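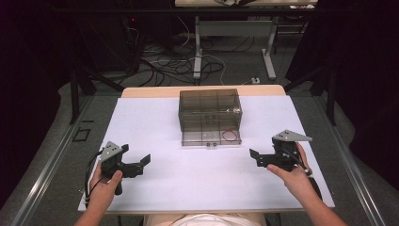 Figure 4. Starting position: both grippers open, sorting box on the board.

4. Setting up a sorting session

Read this section before your first turn at the Girkavach bench. It covers the two hand-held grippers and the sorting box. Starting the recorder is covered in section 5.

You need:
- the left and right grippers, with their cables
- the white board
- the clear gray sorting box with dividers
- one red loop from the parts bag

4.1 Laying out the table

1. Put the white board on the tabletop and square it to the edge nearest your chair.
2. Place the sorting box in the middle of the board, a little toward the far side. The two small dark tabs go toward you.
3. Open the box. The box stays open for the whole session.
4. Drop the red loop into the compartment given on your task card. For the practice task, that is the front right corner.
5. Clear everything else off the board. Pens, task cards and phones go on the shelf by the door.

Note: Boxes from the older Lamard kit have a different number of compartments. The task cards do not match them. Put them back in the cabinet if you find one on the table.

4.2 Connecting the grippers

1. Check that the bench power is off.
2. Plug the left gripper into port 1 and the right gripper into port 2. The labels are on the hub, under the table.
3. Run the left cable out past the left side of the board. Leave enough slack to reach the far side of the box without pulling.
4. Run the right cable back along your forearm.
5. Turn on the bench power and wait for both ports to show up in the Derkach window.

CAUTION: Do not plug or unplug a gripper with the power on. Two boards were lost this way in December and the club had to wait for replacements from Felville.

CAUTION: Keep your feet and chair legs off the floor cables. Move the chair before you sit down, not after.

4.3 Holding the grippers

1. Sit with your chest centered on the board and roll your sleeves above the elbow.
2. Pick up each gripper by the handle. Do not lift it by the triangular plate on top. The plate is aligned at the start of the term, and a bent one means calibrating again.
3. Point the jaws inward, toward each other, with the box between and beyond them.
4. Squeeze and release each gripper a few times. The jaws should open fully when you let go.
5. Hold both grippers open over the near half of the board. Stay still until your partner says "ready."

If a jaw sticks, put the gripper down, turn off the power and tell Siriporn Luangrath or whoever is running the bench. Do not oil the fingers.

4.4 Practice task

1. Reach into the box with the right gripper and close the jaws on the red loop.
2. Lift it straight up until it clears the dividers.
3. Pass it to the left gripper above the board.
4. Lower it into any compartment on the left side and open the jaws.
5. Return to the starting position in Figure 4.

A dropped loop does not spoil the attempt if it lands on the board. Pick it up with the nearest gripper and carry on. If it lands on the floor, stop and mark the attempt as failed.

New members do 14 practice attempts before they are put on the schedule. Log 13 of them under your own name and the last one under Efraín Nina's check sheet, with him watching.

4.5 Shutting down

1. Lay both grippers on the board with the jaws open.
2. Turn off the bench power, then unplug port 2 and port 1.
3. Coil the cables loosely. Do not wrap them around the handles.
4. Return the red loop to the parts bag and write down your finish time in the bench log.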